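The Long Wait for a Machine That Clears the Counter

In February, the household automation program at Takstead set its software a task that most ten-year-olds can finish before breakfast: tidy a kitchen counter. The program's director, Iman Abdelaziz, had allowed 3,000 simulated attempts for it. She now regards that figure as modest.

Factories settled the matter of robot labor long ago. A welding arm repeats one motion on one part, and the part always arrives in the same place. A kitchen offers no such courtesy. Cups are left on their sides, bottles stand in front of knives, and the person who made the mess has no plan that a machine could read.

For that reason much of the work is now done in simulation, where a counter can be covered with mismatched goods and reset at once. Prendimora, a supplier of software for small manufacturers, trains its shop-floor system in the same way. Its research lead, Ivana Orellana, believes the two fields are closer than they appear. A bin of mixed returns and a counter after dinner, she argues, present the same trouble: objects of unlike shape, partly hidden by one another, with no fixed order in which to take them.

"Grasping a cup is largely a solved matter when the cup stands alone," Ms. Orellana said. "Put a bottle beside it and you have a different job. The fingers need room, and the room is often taken."

Progress has been real but narrow. Takstead measures its system in blocks of 200 attempts, and each block is reviewed by 2 members of the staff, who must agree before a result is entered. Rigid items with a clear rim tend to do well. Thin utensils lying flat do poorly, as a finger must come very near the stone to pick them up. Soft produce remains difficult to judge, and knives raise questions of safety that the program has chosen to leave for later.

There is also the matter of speed. A household will forgive a dishwasher that runs for hours behind a closed door — it will be less patient with an arm that hesitates over a mug. Ms. Abdelaziz does not expect a general kitchen machine to be sold soon. She considers a fixed arm over a single counter, doing a short list of chores, to be the more likely first product, and she would like to see it tested in assisted-living residences before it is offered to the public.
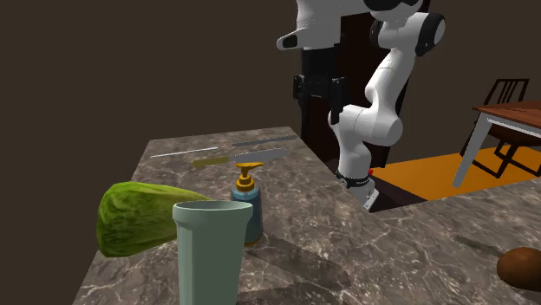
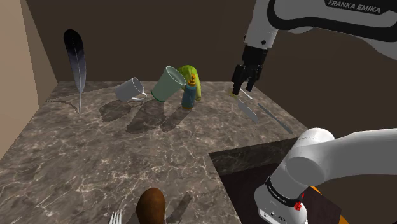
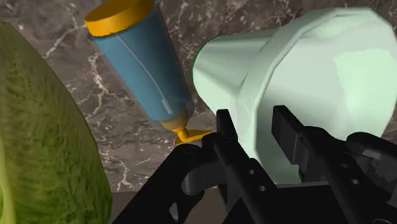 Simulated countertop work with a two-fingered gripper. In the last view, a pale green container is between the fingers.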